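24 Oct 2026

The sofa has been steam cleaned, and I am out $90 and one illusion. I used to believe it was beige.

We bought it used in Plallcombe nine years ago, and I'd always described the color as "oatmeal" to anyone who asked. Dagmar Jelínek, who came with the van and the hoses, ran one pass along the left arm and revealed something close to pale green. I stood there like a man meeting his wife's first husband.

The appointment was booked back in April, after the gravy. I'd already tried baking soda, then dish soap, then a spray from Funley that smelled of lemons and made a clean ring with the stain still sitting in the middle, brighter than before. If you have never owned upholstery, a ring like that can be seen from the street.

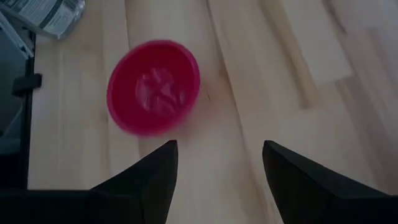 Dagmar wanted to find the care tag before she plugged anything in. It was under the third cushion, next to a pen and a surprising amount of rice. W means water is fine, S means solvent only, and X means vacuum it and leave it alone. Ours said W. I had been guessing for nine years, so I took this as a personal victory.

Drying took most of a day with the windows open and a fan borrowed from Jolanta Pawłowska upstairs. She wants it back by the weekend and has mentioned this twice. We ate dinner standing up, and the cat spent the evening glaring at the cushions lined up along the hallway.

Next up is the armchair, whose tag says S. Dagmar quoted me separately for that one. I've put a blanket over it while I think.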